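# Kitchen robots get a rulebook, and the mugs get a mention

Flollness, the trade group for household automation firms, put out its first good-practice code for dish-handling arms on Sep 8, 2026. It has 26 rules, and a surprising number of them are about cups.

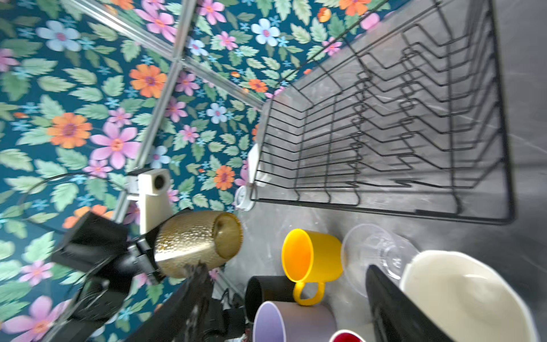
## What the code asks for

The main demand is that test setups look like kitchens people might own. A row of matching white plates no longer counts. Members must use mixed drinkware, with at least one clear item and one with a textured surface, and they must put something patterned behind the work area. Plain gray walls, the code says, "flatter the machine."

Wrist cameras must be checked before each session and the check written down. "Looked fine" is not accepted as an entry - an earlier draft let it through, and it proved very popular.

The dish rack gets a section to itself. Each trial has to begin with the rack in the state given on the test sheet, empty or loaded, and a cup leaning on the outside of it does not score as racked. Two pages deal with what "leaning" means.

## Breakages

Firms will have to report every broken item, including the ones swept up before lunch. Kornetard, which makes gripper fingers, wanted chips smaller than a lentil left out. The final text counts chips of any size and does not mention lentils.

Clirketti, a test lab in Cisneros, tried the draft for 3 weeks and logged 249 trials. Its feedback was that the rules were workable and the forms were long. Flollness responded by shortening one form and adding another.

## When it starts

The code is voluntary until November, when members that want to keep the Flollness mark on their packaging will have to follow it. Audits cost $400 per arm. Two-armed machines are billed as two arms, a point the group says it has already been asked to reconsider.

Comments on the wording are still open. The definition of "mug" has drawn the most so far.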